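Malura Desk Lamp: Owner's Guide
Section 3: Fitting the Shade and Setting the Arm

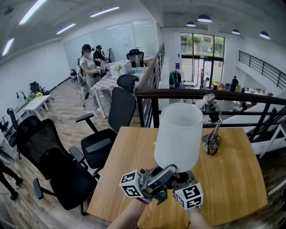 If you have reached Section 3 with the base upright and all your fingers, you are doing better than most of our test households. The hard part is over. What remains is the part that everyone assumes will be easy, and the reason our help line exists.

Before you start

Unplug the lamp. We said so in Section 2 and we will say so again before this section is out. Set the base on a flat surface with a little room behind it. Wash your hands if you have been eating; the shade is white and remembers everything.

You will need:
The shade
The retaining ring (in the small bag, with the spare ring)
One bulb, 60 watts or less, not supplied
A soft cloth

You will not need the hex key. It was for the base. Put it in the drawer with the others.

3.1 Fitting the shade

1. Unscrew the retaining ring from the lamp fitting. It turns counterclockwise. If it won't move, check that you are looking at it from the open end, where counterclockwise is what you think it is.

2. Hold the shade by its lower rim, never by the wire spokes inside. The spokes are stronger than they look, but they bend once and stay bent.

3. Lower the shade over the fitting until the inner collar sits flat on the shoulder. There is no click. People wait for a click and press harder. Please don't.

4. Screw the ring back on, finger-tight, then give it a quarter turn more. Pliers will crack it. You have one spare, and after that you will be writing to the Bralska parts desk, who are pleasant but not quick.

5. Step back and look at the shade from across the room. If it leans, loosen the ring, turn the shade a little, and tighten again. If it still leans, look at the desk.

NOTE: Shades from the older Carrillo lamp will slide onto this fitting and appear to fit. They are held there by optimism. Use only a shade marked Malura on the inside seam.

3.2 Fitting the bulb

1. Check again that the lamp is unplugged.

2. Screw in the bulb until it stops. Stop when it stops.

3. Wipe the bulb with the soft cloth. Fingerprints do no harm, but you will see them every evening from now on.

CAUTION: Do not use a bulb over 60 watts. The shade will not burst into flames on the first night. It will turn the color of weak tea over a winter, and then grow brittle, and none of that is covered by the warranty.

3.3 Setting the arm

The arm stays where you put it, within reason. Reason is set by the tension screw at the elbow.

1. Hold the arm just below the fitting with one hand.

2. With the other hand, turn the tension screw clockwise to stiffen the arm or counterclockwise to loosen it. Work in half turns.

3. Let go slowly. If the arm sinks, add a half turn. If it springs up — keep your face out of the way for this step — take one off.

4. Run the cord down the arm through the 2 clips and leave a little slack at the elbow. A tight cord will pull the lamp down by morning.

3.4 If something is wrong

The lamp does not light: Plug it in. You have been told so often to unplug it that this is our fault. If it is plugged in, try the bulb in another lamp.

The shade rattles: The ring is loose, or the spare ring is inside the shade.

The arm droops when warm: Add a half turn and leave the lamp on for an hour before judging it.

There is a part left over: Compare it with the drawing on page 97. If it isn't there, it came from something else you own.

Spare rings and shades can be ordered with the card at the back of this guide, addressed to Malura Lamps, Fakargate. Section 4 covers cleaning.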